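Robots by subscription: four weeks with Holtari's Clavier service

The Clavier service from Holtari is sold to people who own a two-armed robot, or are about to lease one, and do not want to write the software that runs it. For a monthly fee you get a simulator that runs in a browser, a library of ready-made tasks and a desk of trainers in Wanum who will build new tasks to order. We took out the basic plan in April and renewed it in September 2022 to see what had changed.

The answer is quite a lot. The first version was slow to load, and the task library was mostly stacking and pushing. The library now holds 1546 tasks, sorted by the type of object and by whether one arm or two is needed. Search works properly, including on colour and shape, and saved tasks open where you left them.

Setting up takes an afternoon. You choose the arms from a list, enter the size of your table and wait for the workcell to be built. Ours came back with the table a few centimetres too deep. The support desk fixed it the next morning, and the correction carried through to every task we had already saved.

We spent most of our time on small-object work with bins, the category most of Holtari's customers apparently start with. Each task can be watched from a fixed viewpoint over the table or from close in at the gripper, and you can switch between the two while the arms are moving. We found the close view more useful for checking how the fingers line up, and the wide one better for catching an elbow that strays too far over the work area.
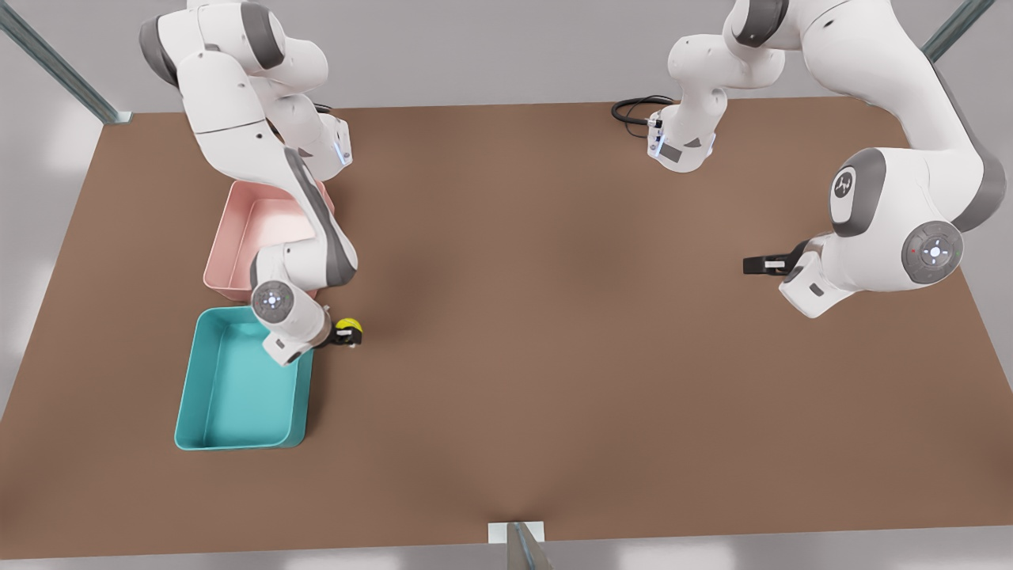
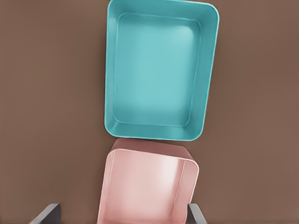 Can tasks built in the simulator be used on a real robot?
They can be exported to any arm on the supported list, but Holtari asks customers to run each one at reduced speed first and to sign off a short checklist before going to full speed. Grip force nearly always needs adjusting by hand.

That adjustment is where the basic plan starts to feel thin. It includes four support sessions, and we had used them all by the end of the third week. Extra sessions can be bought singly. The larger plan has no limit and adds a shared workspace, so that a second person can edit a task without logging the first one out.

Billing is by the run. The basic plan covers 500 runs a month, and an abandoned run counts the same as a finished one. We got through roughly 1876 over our two periods of use, with a top-up in each, and would have liked a warning before the allowance ran out. At present the counter is on the account page, two clicks away from the simulator.

The closest competitor is Wada, sold as a one-off licence and installed on your own computer. It is cheaper over two years and does not need a connection. Its rendering is plainer, its task library is far smaller and you build the workcell yourself from a text file. A workshop with a programmer on staff may prefer it. For a small manufacturer or a college without one, Clavier is the easier place to begin – provided the budget allows for top-ups.

Clavier is billed monthly with no minimum term. Saved tasks are kept for 90 days after cancellation and can be downloaded at any time before then.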